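5.3 Checking the wrist view in simulation

Run this check before you tune the grasp planner. It uses the Loka shelf environment and the stock two-finger gripper model.

1. Start the Farnel simulator and load the shelf environment.

2. Open the wrist camera panel in Cosgrove. Both fingertips should be in view with the fingers spread, and the box should show on the shelf to the right.
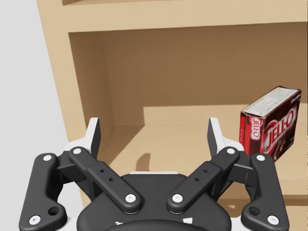

3. Set the planner seed to 17 and the iteration limit to 800. Leave the other fields alone.

4. Select Log > Save view. Jellum writes the camera view and the joint values to the same folder.

Note: Saved views are numbered from zero — the first one is view 0.

Caution: Do not change the gripper model while logging is on. Stop the log first, or the joint values will not match the saved views. 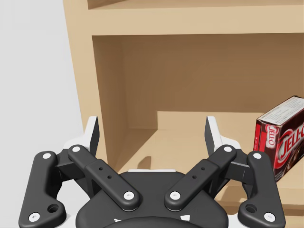

Figure 9. Wrist view with the fingers open and the box at the right edge.

5. Stop the log and close the panel.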